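Category: Datasets > Language and Text

# Usska Household Words

Usska Household Words is a small word list with example sentences. It collects the names that people in the Usska valley use for ordinary things at home: tools, cords and ropes, kitchen things, parts of a room. Many of these words are missing from the printed dictionaries, or they are printed with a meaning which older speakers do not accept.

The list has 3000 entries. They come from recorded conversations with 31 speakers in two villages, Kirham and Teten. I am not a native speaker of Usska myself, I learned it as an adult from my wife's family, so please read the glosses with some care.

## Files

- `words.csv` is the main table, one entry per row
- `sentences.csv` has the example sentences, linked by `entry_id`
- `speakers.csv` gives age group and village only, no names
- `CHANGES.md` lists the corrections in each version

All files are UTF-8, separated by commas. If you open them in a spreadsheet program, choose the encoding by hand, otherwise the long vowels will be damaged.

## Columns in words.csv

- `entry_id`: a number which never changes, also when the entry is moved
- `form`: the word as it was said, in the Mtshali spelling
- `village`: K, T or KT
- `gloss_en`: short meaning in English
- `shape`: only for words of the "long thing" class, see the next section
- `sure`: 2 if both reviewers agreed, 1 if only one of them did, 0 if the question is open

## The "long thing" class

Usska has separate words for a rope, a cable or a thread depending on how it is lying. A straight one, a coiled one and a wavy one are three different nouns, and there is no general word above them. In Teten the wavy one also has a short form, used mostly by children. English has nothing similar, therefore the gloss is often longer than I would like.
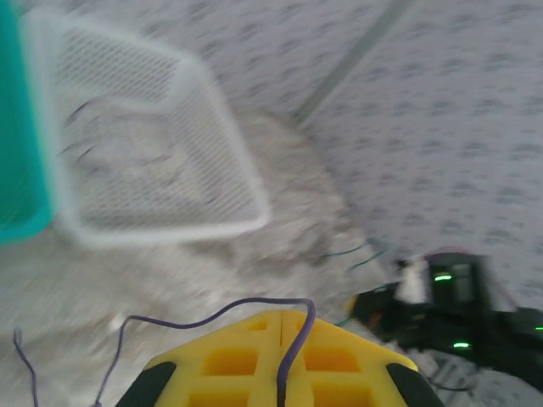

*Thin purple cable, wavy along the floor, with a loose hook at the end. Value in `shape`: wavy.*

The value `mixed` is for cases where the speaker used two nouns together. Please do not replace it with one of the others. In version 1 I did this and it made the Kirham data wrong.

## Known problems

- Speakers under 30 are few, and all of them live in Kirham.
- Words for sewing were collected in one afternoon in May and are not complete.
- Some glosses say "basket" where the speaker possibly meant a wider flat container. These rows have `sure` = 0.
- Tone is not marked. The recordings were made in kitchens and the background noise is strong in almost 30 of them.

## Recordings

The audio is not part of this package. The speakers agreed to share the words and sentences, but not their voices.

## License and contact

CC BY 4.0. When you cite the list, write the version number too. Corrections are welcome as an issue, with the `entry_id` in the title. One issue per entry is easier for me.

Maintained by Samer Sleiman. Last update: Nov 20, 2025.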